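Grape Handling Tips From the Robot Harvest Bench

We get asked all the time what our robot work has taught us about plain old kitchen fruit, and the list keeps growing! The Jugah study compared ways for a robot to pick up a bunch of grapes and set it in a crate. Nearly everything that helped the robot will help you at the sink or the packing table.

Hold from two sides. This was the big result. With one hand on top, we logged 53 bunches that dropped at least one berry, out of 193 tries. With the second hand supporting from below, the number fell to five. Try it at home: cup your palm under the bunch and use your other hand only to steady it.

Plan the reach first. Leaves and rails in the way cost us more time than the grip ever did. If you cut from a trellis, move the vines aside before you bring the shears in, and have the crate waiting at hip height.

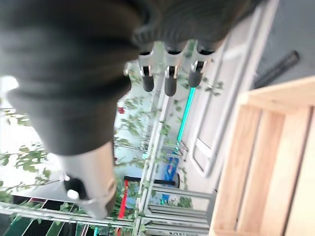
Soft tips beat strong fingers. Fendska, our grip program, closes slowly and stops at the first bit of pressure. People tend to squeeze first and ease off later (guilty!), and that's how you split the skins. Rubber-tipped tongs are lovely for this, by the way, if you're plating fruit for a party.

Use a low crate with a slatted floor. Deep bowls stack the fruit on itself and the bottom layer suffers. Two layers is our limit. Line the slats with a single sheet of paper towel if the gaps are wide, and lift out stray leaves before you fill it.

Let the fruit touch down before you let go. In the first round we opened the hand up to 2 inches early, and the loose berries went everywhere. Now the hand stays closed until the bunch has settled, then opens one finger at a time — slow, but so much tidier.

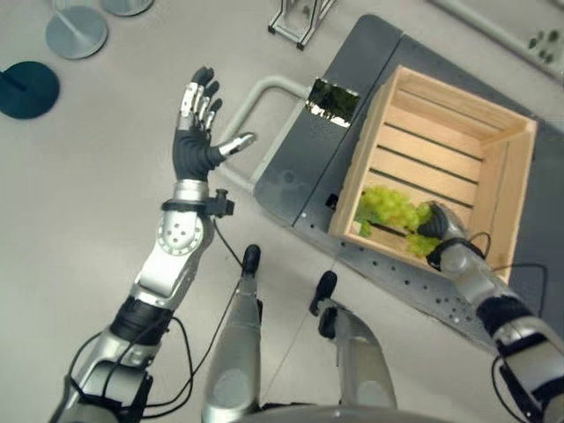 Right hand on the grapes inside the crate, left hand open and out of the way.

Keep the cart still. Lock the wheels, or wedge a folded towel under them. We lost most of a November morning at Dranodby to a cart that crept a little with every placement, and the Drerance tracking software dutifully chased it across the floor.

Turn the bunch, don't drag it. If it's lying badly, lift it clear, turn it in the air and set it down again. Sliding it over wood scuffs the berries and catches the stems.

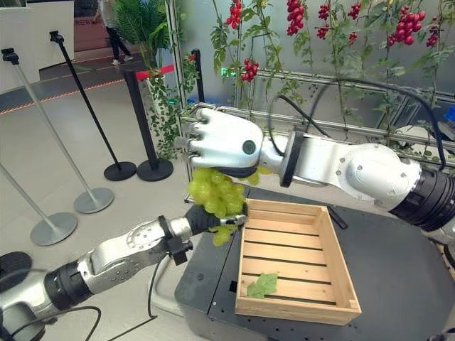 The two-sided hold: fingers over the top, gripper underneath.

Leave washing until you're ready to eat. Grapes keep best dry in the fridge, stems on. Snip small clusters with scissors as you need them — pulling off single berries leaves wet little stubs that go bad first.

Next we're trying the same hold on cherry tomatoes, and we can't wait to see how the numbers compare. Tomato tips will go up on this page when the runs are done.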